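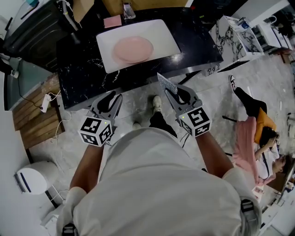 At the kitchen counter, seen from above.

Section 6. Setting Up a Meal Plan in Pramodex

Complete this section after your account has been activated. Allow a quiet half hour and have your current weight and height at hand.

6.1 Entering your daily allowance

1. Open the Plan tab and select New Plan.
2. Enter your starting weight in pounds. Members who enter 181, for instance, should confirm that the unit shown is "lb" before continuing.
3. Select a weigh-in day. Thursday is preset and may be changed once per plan.
4. Press Save. The daily points allowance appears at the top of the tab. 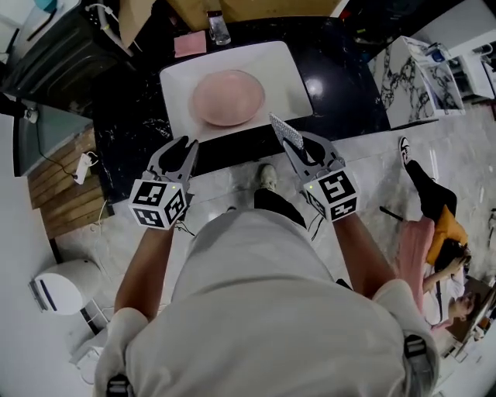

Note: Unused points carry over for 2 days only. They are then removed from the balance.

6.2 Recording a restaurant meal

1. Select Log, then Dining Out.
2. Search for the restaurant by name. If it is not listed, choose Build a Meal.
3. Enter each item separately. Dressings, sauces and bread are to be logged on their own lines.
4. Check the portion size in ounces and press Add.

Caution: Points for a dish ordered "light" may not match the listed value. Ask the server which items were left out.

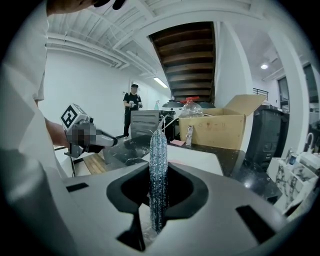 Drinks are recorded under the same meal. Plain water, black coffee and unsweetened tea carry no points and need not be entered.

6.3 Sharing a plan with an adviser

1. Open Settings and select Adviser Access.
2. Enter the adviser's code, printed on your welcome letter.
3. Choose View Only or View and Edit.

Caution: An adviser with editing rights can change your allowance. Members under a physician's care should choose View Only.
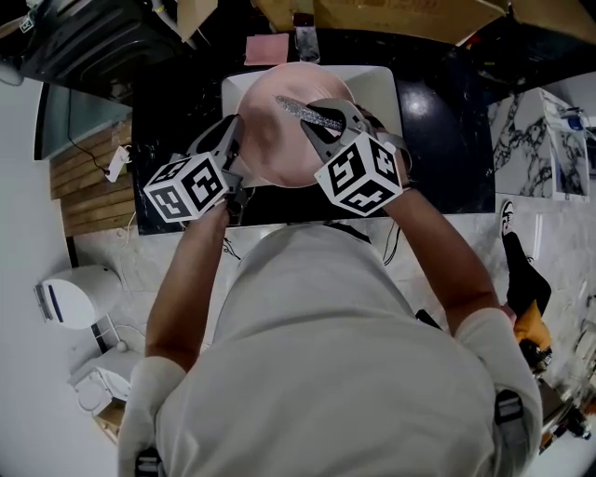

Grinda, January

The dining list was revised this month and now holds 85 restaurants. Corrections may be sent to Paloma Iwasaki, Member Records. Questions on allowances go to Parveen Magsi, Nutrition Desk.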